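Qui sommes-nous

Estalex, école de couture et de retouche. Deux salles, une cour, un four à thé (bouilloire, pardon). On enseigne l'ourlet, la reprise, le zip, la doublure, et depuis peu le maillot et le vêtement de sport. Cours du soir, stages, formation longue.

Les débuts

Un local au fond de la rue Mondal, ancienne mercerie. On a gardé les tiroirs. 1263 boutons dépareillés dedans, comptés pour l'inventaire du bail, et toujours pas triés. Première session en novembre, sans chauffage la première semaine. Tout le monde est revenu quand même, en manteau.

Au départ, juste la retouche. Puis les gens ont demandé le patronage. Puis la réparation des vêtements techniques, parce que les ateliers du quartier n'en veulent pas : trop long, élastiques pénibles, matières qui glissent. Nous, ça nous plaît bien.

Ce qu'on fait

Formation longue : 24 semaines, en petit groupe. Machine plate, surjeteuse, recouvreuse en fin de parcours. Un vêtement complet à rendre, plus un dossier de retouches. Le dossier compte autant que le vêtement. Ceux qui bâclent le dossier recommencent le dossier.

Cours du soir : on vient avec sa pile. Pantalons trop longs, poches trouées, shorts dont la ceinture a laché. On repart avec, finis ou pas. Pas de stockage, on n'a plus de place.

Stages courts : zip invisible, col de chemise, reprise au point noué, coupe du jersey. Programme affiché à l'entrée et envoyé par mail aux inscrits.

Atelier Virus : c'est le nom du cours pour les ados. Choisi par eux, on n'a pas eu notre mot à dire. Récup, teinture, patchs. Très bruyant. Complet presque chaque trimestre, donc s'inscrire tôt.

Comment on travaille

Groupes de 30 maximum en formation longue, répartis sur les deux salles. Une machine chacun. Fil fourni pour les exercices, pas pour les projets perso. Ciseaux à tissu : chacun les siens, et jamais sur du papier. Jamais.

On découd beaucoup. Les premières semaines surtout. Une couture qui tire, on la défait, on repasse, on recommence. Le fer est allumé en permanence et fait la moitié du boulot. Les élèves qui arrivent en voulant faire une robe du soir tout de suite sont un peu déçus, puis ils apprennent à poser une ceinture élastiquée correctement et ça va mieux.

Pas de notes. Un carnet de suivi, tamponné à chaque technique validée. Carnet perdu = on refait les échantillons. Désolés d'avance.

Le matériel

Machines révisées tous les ans par Groltton, qui nous loue aussi les surjeteuses. Tables de coupe à hauteur debout, refaites l'an dernier. Mannequins réglables, du 34 au 50, plus deux mannequins enfant. Un coin repassage avec deux centrales vapeur, dont une capricieuse (celle de gauche).

Chutes et coupons en libre service dans les bacs sous l'escalier. Servez-vous, mais repliez.

Inscriptions

Dossier à retirer à l'accueil ou sur demande. Pas de niveau exigé pour les cours du soir. Pour la formation longue, un entretien et un petit essai : un ourlet, un bouton, une couture droite. Ne pas stresser, on regarde surtout la patience.

Acompte de 30 euros, rendu si le cours n'ouvre pas. Paiement en plusieurs fois possible, demander. Les annulations de dernière minute ne sont pas remboursées, sauf certificat.

Financement : certaines élèves sont passées par leur employeur, d'autres ont payé seules. On remplit les papiers volontiers, mais envoyez-les complets, il manque toujours une signature quelquepart.

Accès

Entrée par la cour, deuxième porte. La sonnette marche mal, frapper fort. Vélos contre le mur du fond, pas devant la porte du voisin. L'accueil est fermé pendant le déjeuner.

Page mise à jour le 2026-08-11. Les horaires de rentrée suivent, encore deux ou trois créneaux à caler.

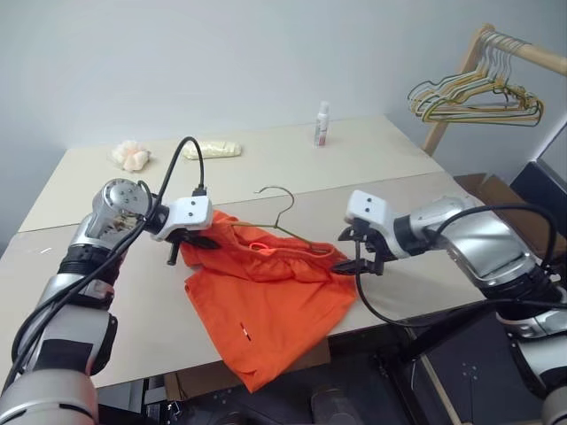

Bonjour, j'ai fait les cours du soir l'hiver dernier et je confirme pour le carnet, j'ai perdu le mien et j'ai refait tous les échantillons. Ça m'a plutôt servi, surtout pour les zips. Est-ce que le stage jersey sera reconduit à la rentrée, et faut-il apporter ses propres aiguilles ? Merci !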